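Rirovik Learns Laundry

Last updated: Saturday
Print | E-mail
30 shares

One: The pinch

I'd promised Inger the gripper would be done by September, and here I was at 4 in the morning (well, nearly) tightening a pivot screw with her good eyeglass screwdriver. Rirovik, I called it. It had black arms, blue fingers and my whole tax refund in it.

"Try the sweatshirt," Inger said from the doorway. The cream one with the pink hood lining, she meant, the one with sequins. I squeezed. One finger went into the pink, the other against the cream, and Rirovik held on! 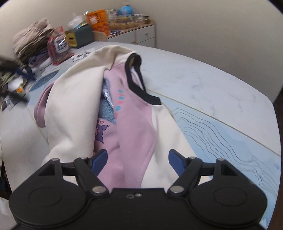
Two: The fold

Well, after that I couldn't stop, could I? I phoned Santino, who owned the other gripper and no sense of time, and he came right over in his slippers.

We put the cream sweatshirt over the pink one, collar up at the far end. I brought my blue pads in low, wide apart, waiting. Santino went for the shoulder.

"Slower," I said.

"This is slow," said Santino, a blur. 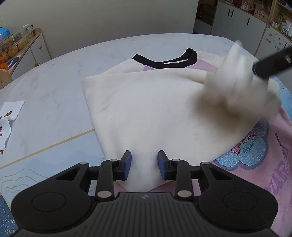
Three: Breakfast

Inger made eggs and gave us both a look. Then she went and got the towels, all 8 of them, and set them down beside my plate.

2 comments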